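Mug

A mug is a drinking cup with a handle, most often used for hot drinks such as coffee, tea, cocoa and soup.

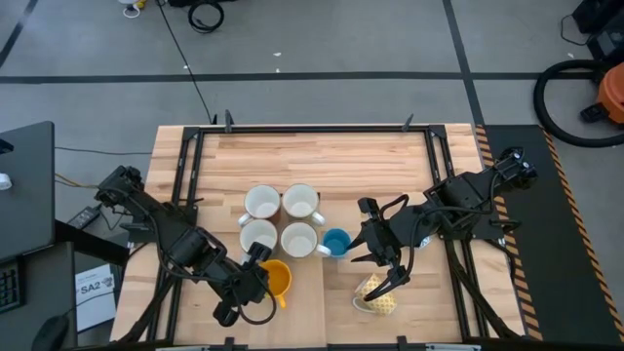 Mugs differ from teacups mainly in shape and in how they are used. A teacup is usually low and wide, has thin walls, and is set on a saucer. A mug has thicker walls and a more upright body, and it is put straight down on the table. The handle is large enough for two or more fingers. White is a common color for ceramic mugs, inside as well as out, and the inside may stay white even where the rim is a different color, such as brown. Mugs generally hold more than teacups, although there is no fixed size for either, and small cups without a saucer are sometimes sold under both names.

History

Drinking vessels with handles are known from many early cultures. The oldest were made of wood, bone or clay shaped by hand. Clay mugs had thick walls because thin ones were hard to form without a potter's wheel. Once the wheel came into use, walls could be made thinner and more even.

Metal mugs of bronze, silver and other metals were also made in ancient times. They were strong, but they became too hot to hold comfortably when filled with a hot drink. Pewter mugs were later common in European taverns, where they were used for beer and cider. Porcelain, first developed in China, gave potters a hard white material that did not soak up liquid. European workshops learned to make it in the 18th century.

Materials

Most mugs in everyday use are made of stoneware, porcelain or bone china. Earthenware is also used, but it chips more easily and needs a sound glaze to keep liquid out. Enameled steel mugs are popular for camping. Glass mugs are used for tea and for layered coffee drinks. Plastic mugs are light and cheap, but they can stain and may hold odors.

Travel mugs are normally made of stainless steel or plastic with a lid. Many have two walls with a gap between them, which slows the loss of heat. In the better ones the air has been removed from the gap.

Manufacture

Ceramic mugs are made in large numbers by pressing or casting. In pressing, a lump of soft clay is placed in a plaster mold and a shaped tool forms the inside. In casting, liquid clay called slip is poured into the mold. The plaster draws water from the slip and leaves a layer of firm clay against the mold wall, and the extra slip is poured off.

Handles are usually made separately and joined to the body with slip while both parts are still damp. If one part is much drier than the other, the joint may crack as the piece dries. After drying, the mug is fired, glazed and fired again. Some factories glaze the raw clay and fire only once to save fuel. The foot of the mug is normally left unglazed so that it does not stick to the kiln shelf.

The Grelitz pottery, a maker of plain tableware for hotels, packs its standard mug in cartons of 144. Smaller makers tend to ship in boxes of 6. The Birlow mug, a heavy straight-sided type made for railroad canteens, has a wide foot and a low handle to keep it from tipping. Production ended in 2000.

Decoration

Designs can be painted by hand, printed on a thin film and fired onto the glaze, or transferred with heat and pressure. The last method needs a special coating on the mug and is widely used for photographs and company logos. Prints of this kind may fade after repeated washing in a dishwasher.

Storage

Mugs take up more shelf space than cups because their handles stick out. They may be hung from hooks, kept on a rack or stacked. Straight-sided mugs often stack poorly unless the foot has been cut to fit inside the rim of the one below.

See also

Beer stein
Mustache cup
Tankard
Teacup

Page last edited 24/03/2024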